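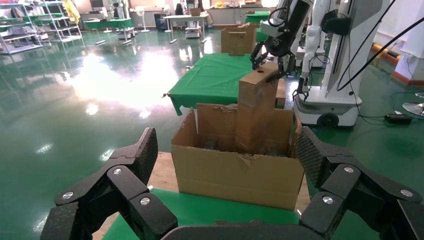 The brown box with its raggedy flaps, and the tall piece standing up at the back.

Friday, March 1, 2024

I meant to spend an hour on the boxes and it took the whole afternoon, which I suppose I could have guessed. I have been saving cardboard since July (every delivery, every pair of shoes, the enormous one the bookcase came in) and the stack behind the door had gotten so tall that Oanh asked me very sweetly whether I was planning to build a second house.

So today was the day. I put the radio on, made a pot of tea that I then forgot, and started sorting into keep, flatten and give away. The give-away pile is for Gwendolyn, who is moving at the end of the month and says she has 140 books and nothing to put them in. I don't believe for a minute that it's only 140.

The one I got stuck on was the plain tan one with the torn flaps. It is not a handsome box! The tops are all ragged, and any sensible person would have put it straight out with the recycling. But it's a good size for odd, long pieces, the kind that won't lie down anywhere, and that tall dark rectangle with the little hole near the top fits in the back of it so nicely, poking up like a chimney. I may trim the flaps with the good scissors, or I may leave them be. I went back and forth on it far longer than a box deserves.

I do love that green cloth. It's such a cheerful color on a gray day, and even plain old cardboard looks rather dignified against it. It won't hang straight at the corner no matter how I tug, so I've given up tugging.

Joaquín called around four and I talked to him with the tape stuck to my sleeve the entire time. He wants two flat sheets for the puppet theater he's making with the kids, the thicker the better, and I promised to bring them Sunday along with his casserole dish, which I have had for a shameful length of time.

Still to do: the small boxes, the string drawer, and finding out where I put the lid to the teapot. Soup for supper, then bed early with my book.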